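Purenum 家常菜谱量词与火候标注集

说明文件，随数据一起发放。上次改动：3月5日。

概况

Purenum 收的是中文家常菜谱里的操作句，以及句子里跟"多少"和"多大火"有关的说法。菜谱写"盐少许""油烧到七成热""小火焖到汤汁收得差不多"，读的人大多知道意思，程序读起来却很麻烦。本数据集把这类说法逐处标出来，能换算成数值的给出数值或区间，换算不了的说明原因，原文一律保留。

全集有近2000条菜谱，其中181条由两名标注者独立标过，再由第三人裁定，称为核对子集。其余菜谱为单人标注，抽样复查。评测请只用核对子集，训练请用其余部分。两部分没有重复的菜谱，同一道菜的不同写法有可能分落两边，这一点在"已知问题"里另有说明。

来源

菜谱文本来自三处。第一处是 Multinton 菜谱站，站方按书面协议提供了用户同意公开的投稿，时间较早的投稿多半没有配料表，配料散在步骤里。第二处是 Arrieta 烹饪学校的内部讲义，写法整齐，单位以克和毫升为主，火候一般分大、中、小三档，偶尔写锅温。第三处是参与者家里留存的手写菜谱，由本人誊录，誊录时不改错别字，不补标点。

三处来源的写法差别很大，每条记录的 source 字段都写明出处。做跨来源实验时请按这个字段切分。讲义部分的菜偏向面点和炖菜，投稿部分炒菜最多，手写部分腌菜、酱料和年节食品多，因此来源和菜的种类混在一起，比较不同来源的结果时不宜只归因于文体。

手写部分的方言词较多。"舀一瓢水""搁一点点碱""煠一下捞起"之类按原文存放，规范写法放在 norm_text 里。誊录人无法确定的字用方框占位，没有猜。

文件

数据放在 data 目录下，train.jsonl 为训练部分，check.jsonl 为核对子集。docs 目录里有标注手册和改动记录。units 目录里有换算表，单独用表也可以，无须读入菜谱。tools 目录里是校验脚本，只依赖标准库。

所有文本文件为 UTF-8 编码，不带 BOM，换行用 LF。jsonl 每行一条菜谱，行内不折行。用表格软件打开换算表时，注意不要让软件把"1/2"自动改成日期，这件事发生过，改坏的行已在后来的版本里恢复。

字段

id：菜谱编号，版本之间不变。删除的菜谱编号不再使用。

source：来源，取值为 site、school、family。

title：菜名，按原文。没有菜名的手写菜谱填空字符串，没有另起名。

steps：步骤列表。原文不分步的，按句号切开，切分方式记在 split 字段里。

norm_text：规范写法，与步骤一一对应。没有需要规范的内容时与原文相同。

mentions：标注列表，每一项对应原文里的一处说法，含起止位置、类型、数值、单位、把握程度和备注。起止位置按字符计算，左闭右开，从零起数。

vessel：该步骤用到的锅具或容器，只在原文写出或能从上文直接接过来时填写。

place：锅具在灶上的位置或位置变化，多数记录为空。

标注类型

类型分为9种：重量、体积、件数、时间、温度、火力、比例、模糊量、状态。前几种含义明显，后面几种容易混淆，说明如下。

火力指灶火本身的大小，"转小火""关火""文火"都算。温度指油、水、锅或食物的温度，"油温五成""水温不烫手"归在温度。"烧热锅"里的"热"归为温度，"把火烧旺"里的"旺"归为火力。

比例指两种东西之间的关系，"米和水一比一""糖是醋的一半"都在此列。句子里同时写了比例和具体用量的，两处分别标注，数值互相矛盾时在备注里写明，以原文为准，不做修正。

模糊量指没有确切数值的用量，如"少许""适量""一小把""没过食材"。其中一部分可以给出区间，例如在讲义来源里，"盐少许"有统一约定，换算表记了这个约定。投稿来源没有约定，不给区间，把握程度标为低。"适量"在任何来源里都不给区间。

状态指用食物的变化代替时间的说法，如"炒出香味""筷子能扎透""边上起小泡"。状态不换算成时间，即使同一步里写了时间也不互相替代。"焖到筷子能扎透，十来分钟"标两处，一处状态，一处时间，时间为模糊值。

锅具与灶上位置

部分菜谱要求同时用几个炉头，一边熬汤一边炒底料，句子里会出现"后面那口锅""挪到边上的火"这样的说法。这些说法本身不带数量，但往往决定后面的"转小火"指的是哪一处火，所以单独用 place 字段记录。
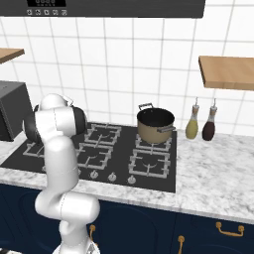
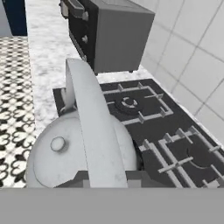

place 字段的取值以面向灶台站立的人为准，先写前后，再写左右，例如"前左""后右"，原文只说了一个方向的就只填一个方向。标注者起初对左右的理解并不一致，有人以灶台自身的朝向为准，后来统一改成现在的规定，旧记录全部重标。以第一幅图那样的四眼燃气灶为例，锅在右后方的炉头上，记"后右"；右前方的炉头空着，如果菜谱接着说"端到前面"，起点记"后右"，终点只记"前"，不因为右前方正好空着就补成"前右"。炉架的形状、灶面的颜色都不记录。

锅盖的情况放在 vessel 字段下的 lid 里，取值为 on、off、ajar 和空值。原文写"盖上""加盖"记 on，写"开盖""揭盖"记 off，写"留条缝""斜盖"记 ajar，没有提到盖子的一律留空。第二幅图里的白锅盖着带小圆钮的拱形盖，照图应当记 on，但标注只看文字，文字没写盖子就仍然留空。炖菜步骤里盖子常常省略不写，标注者不得按经验补上，也不得因为后一步出现"揭盖"就回头改前一步。

"小火"一类说法的归属记在 mentions 的 target 里，指向某个 vessel。只有一口锅时直接指向那口锅。有几口锅而原文无法判定时，target 填 unclear，并在备注里列出可能的对象。使用者如果打算训练指代模型，可以把 unclear 单独拿出来，不要按最近的锅具自动填补。

换算表

units 目录下的换算表分为三张：容器表、火候表、旧制表。

容器表收"勺""碗""杯""把""撮"等。同一个"勺"可能是汤勺、茶匙或炒菜的大勺，表里按语境分行。原文只写"勺"的，先看同一条菜谱里是否出现过更具体的说法，有就沿用，没有则给出区间，上限取汤勺，下限取茶匙。酱油、料酒和盐、糖分开列，液体换算成毫升，固体换算成克。面粉压实与否差别明显，两种情况分别成行，原文没提的按不压实处理，并在 note 里标记。

火候表收"几成热"的温度区间。不同地方的厨师对"七成热"的理解不同，表里采用 Arrieta 讲义的口径，另设一列供使用者填入自己的口径。校验脚本读哪一列由参数决定，默认读讲义口径。火力只分档，不换算成功率，灶具之间没有可比性。

旧制表收"两""钱""斤"。手写菜谱里有一部分使用旧制斤两，与市制不同，誊录人能确定年代的已在记录里标明，不能确定的按市制处理，把握程度标为低。涉及药材和碱面的用量请务必看一眼把握程度，不要直接照数值下料。

标注过程

标注者都有长期做饭的经验，籍贯尽量分散。上手前先读手册，再标一组练习菜谱，练习菜谱不收入数据。标注界面用的是 Endudex，导出格式与本数据集不同，转换脚本放在 tools 里，转换时会丢掉界面里的颜色和快捷批注，其他内容完整保留。

练习阶段争议最多的是"一会儿""片刻""稍微"。"炒一会儿"标为时间，模糊，不给数值。"稍微放一点糖"标模糊量，"稍微"包括在标注范围内。"稍微翻一下"不标，它修饰的是动作，与量和火都没有直接关系。

另一类争议是重叠。"中小火慢炖一个半小时"里，"中小火"标火力，"一个半小时"标时间，"慢"不标。"大火烧开转小火"标两处火力，"烧开"标状态，两处火力的先后由起止位置体现，没有另设顺序字段。

核对子集的裁定记录在 docs 目录下，每一处改动都写明原先两人的标法和最终取法。手册中有36处例句直接取自裁定记录，例句所在的菜谱已从核对子集移到训练部分，避免看过手册的人在评测时占便宜。

质量检查

校验脚本检查以下内容：起止位置是否落在步骤文本内；截取出的字符串是否与记录一致；单位是否在换算表里；区间下限是否不大于上限；target 指向的锅具是否存在；同一处是否重复标注。发现错误时脚本输出菜谱编号和步骤序号，不会自动修改。

数值合理性只作提示。一条菜谱写"盐三两"，脚本会给出警告，但腌菜里这样的用量是正常的，警告不等于错误。提示阈值写在配置文件里，可按菜的种类调整。

用法

最简单的读法是逐行解析 jsonl，取 steps 与 mentions。需要规范文本时取 norm_text，但要注意标注位置对应的是原文，两者长度不一定相同，直接套用会错位。对齐表可由 tools 里的脚本生成，生成结果不随数据发放。

评测分两项：一项看标注范围和类型是否都对，一项在范围正确的前提下看数值。区间的判定按重叠比例计算，公式见手册。请分别报告两项结果，并注明用了哪一列火候口径。只报合并分数的结果很难互相比较。

如果只关心用量，可以跳过 place 和 lid，两个字段为空不影响其他部分。做菜谱改写、按人数增减用量时，请把状态和火力保持原样。用量翻倍以后，炖煮时间一般不会跟着翻倍，数据里没有任何字段支持这种推算。

已知问题

同一道菜可能以不同写法同时出现在训练部分和核对子集，红烧类最常见。去重只做到了全文高度相似这一层，菜名相同而写法不同的没有处理。

投稿来源里的时间有不少明显偏短，估计作者没有算上预热。原文照录，标注不修正。

高压锅和电饭锅的火候说法很少，"上汽后转小火"标为状态加火力，"按煮饭键"目前不标。下一版打算增加"设备档位"一类，计划在6月的版本里放出，到时旧类型的标注不变。

海拔对沸点的影响没有考虑。温度区间在高原地区不适用。

手写部分有几处涂改，誊录时取了最后写定的内容，涂掉的字没有保留。有些涂改正好落在用量上，备注里写了"此处有涂改"，做用量统计时可以把这类记录排除。

不适用的场合

本数据集不能用来判断食品安全。豆类是否煮透、肉的中心温度是否足够、腌制时间是否安全，这些内容都没有标注，原菜谱写法也未经核实。不要用它给病人或婴幼儿配餐。过敏原没有单独列出，配料里写"酱料"的，其中含有什么一概未展开。

也不建议用它推断作者的籍贯或年龄。方言词已经过规范处理，但原文仍在，请按许可条款使用。

隐私与许可

投稿中的账号名、地址和店铺名已删除。手写菜谱里提到的亲属称谓保留，姓名删除，题记和与做菜无关的段落没有收录。提供者可以要求撤回，撤回后的菜谱在下一版中移除，编号列入 docs 目录下的撤回名单。使用旧版的单位请对照名单自行删除。

标注和换算表可用于研究和教学，注明来源即可。菜谱原文的权利仍归提供者，不得整条转载，也不得结集出版。引用单句作例子没有问题。脚本另有许可文件，放在 tools 目录下。

反馈

发现标注错误时，请附上菜谱编号、步骤序号、原标注和建议的标法，写明所用版本。只说"火候不对"的反馈很难处理。对换算口径有不同意见的，请说明适用地区和菜的种类，采纳后会作为新列加入换算表，原有的列不改。反馈地址见 docs 目录下的联系文件。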